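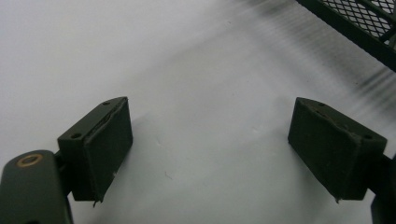

Glattes Weiß mit einem Hauch Grau

Ihr Lieben, in der Werkstatt am Brallholm wird jetzt auf Weiß gearbeitet! Wer im Oktober beim Etikettenkleben dabei war, erinnert sich bestimmt noch an die alte dunkle Platte (die mit dem Kaffeering, der einfach nie wegging). Die ist Geschichte, und ich bin ganz verliebt in die neue Oberfläche. Kein Muster, keine Maserung, und wenn mir ein Samenkorn oder ein Schräubchen wegrollt, finde ich es endlich wieder.

Gemma Wragg wollte ja lieber ein warmes Creme. Wir haben lange hin und her überlegt, 13 Farbkärtchen lagen bei mir zu Hause auf dem Sofa, und am Ende hat das kühlere Weiß gewonnen. Gekostet hat die Platte 115 Euro, den Zuschnitt schon mitgerechnet.

Eine kleine Bitte hätte ich: keine Scheuermilch! Ein weiches Tuch und lauwarmes Wasser reichen. Und bitte nicht direkt darauf schneiden, die Schneidematten liegen im Regal links neben der Tür. Heiße Tassen kommen auf die Untersetzer, davon habe ich drei besorgt.

Am 2. Juni 2018 ist die Werkstatt den ganzen Nachmittag offen, dann binden wir die Sträußchen für Flovilero. Basteldraht habe ich noch, Schleifenband wird knapp, also bringt gern Reste mit. Ich backe Rhabarberkuchen!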